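How to Get Ready for a Friendly Match at Pekanov Park

By Capucine Caron
Wednesday, April 12, 2023

Visiting supporters often ask how to plan a trip to an evening friendly. These steps cover the usual game at Pekanov Park, which kicks off at 7 p.m.

1. Buy the ticket first. Friendlies are sold online only, and the away block holds 300 seats. Print the ticket or save it to your phone before you leave home, as the signal near the gates is poor.

2. Pack the night before.
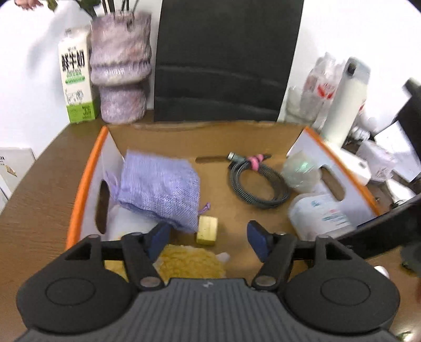
Bags are checked at every gate, and the line moves faster when people carry little. Anything larger than a small backpack has to go to the bag counter on Arnaud Street, which closes at kick-off. I set out everything I plan to take in one open cardboard box with handle holes in the sides, and small items go into a drawstring pouch like the lavender one. Cans and glass bottles are refused.

3. Take the shuttle. Bus 96 leaves from Ferneo Station and stops by the north gate. The ride takes around 20 minutes. Parking at the ground is for permit holders. 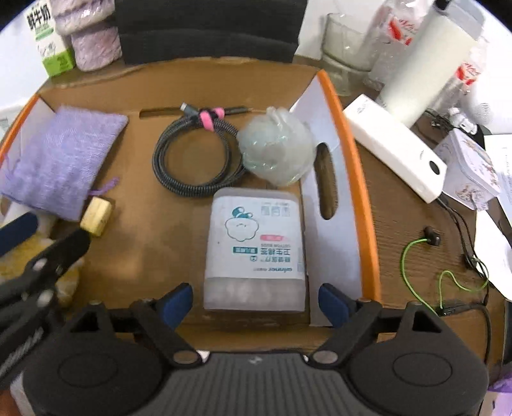 The last bus back leaves half an hour after the final whistle. If the match goes to penalties, the driver waits.

4. Be in your seat early. Gates open at 5 p.m. The teams line up for the anthems shortly before the start, and stewards hold people in the stairwells until the music ends.

5. Check the substitution rules. Coaches can agree on extra changes in a friendly, so the lineup in the program may not last long. Changes are shown on the east scoreboard.

Filed under: Match Day Guides, Away Fans

Related
- Where to eat near Ferneo Station
- Griltness Cup: July fixtures and tickets
- How to read a group table

Contact | © 2023 Griltness Supporters' Guide | Back to top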